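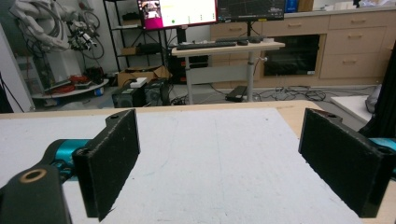

Harnby had its parking referendum on Sunday, and my side lost by 46 votes. I had been telling people since February that the charge on the market square was finished, and I said it with the confidence of a man who has delivered 239 leaflets and been bitten once. I'd drawn up our street list in marker on a big pale board much like the one on that table, scuffs and all, and by ten at night I was wiping it clean with my sleeve.

The Yes campaign had a slogan, a jingle and a bus. We had a folding chair outside the chemist. They also had the backing of Plulis, who run the car parks and who, by happy chance, think people should pay for them. 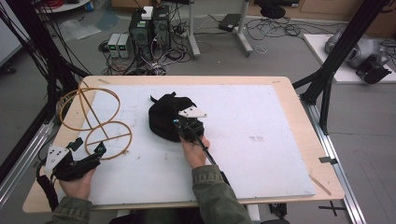 What happens next

The council now has 14 weeks to set the tariff. I expect it will take 13 of them to choose the colour of the signs. There's a public meeting first, at half past six in the library, when anyone with small children or a job in Manurung can't get there.

I'll be going. I have more than 125 leaflets left over, all of them wrong now, but the backs are blank and I've got a question or two about the disabled bays on Mill Lane that the bus never got round to answering.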